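Print this page | E-mail this page

Nulholm bakery adds second kitchen, 20 jobs

NULHOLM, June 13, 2022 – Ingvarsson Bakery is opening a second kitchen on Pivberg Street. Bigger ovens, longer hours, 20 new jobs. Hiring now, all shifts.

"We ran out of room in January," said owner Grethe Thoroddsen. "Racks in the hallway. Flour in my office. It was time." 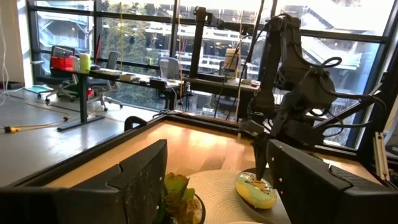 The new kitchen will handle all wholesale orders, plus the full donut line. Rye and sandwich loaves stay at the old shop. Donuts go out to cafes from 4 a.m., glazed the same morning. Glazes change with the season – the light teal-blue one with small dark sprinkles is on the summer list, plain sugar stays all year. Minimun order is 10, mixed boxes fine.

Head baker Abilio Aguirre will run the night crew. Training is paid, no experiance needed for packing or delivery.

Walk-in counter at Pivberg Street opens at 6. Parking behind the building, enter from the Nudar Road side. Job forms at either counter.

Last updated: June 2022

We use cookies to improve your visit. Accept | Settings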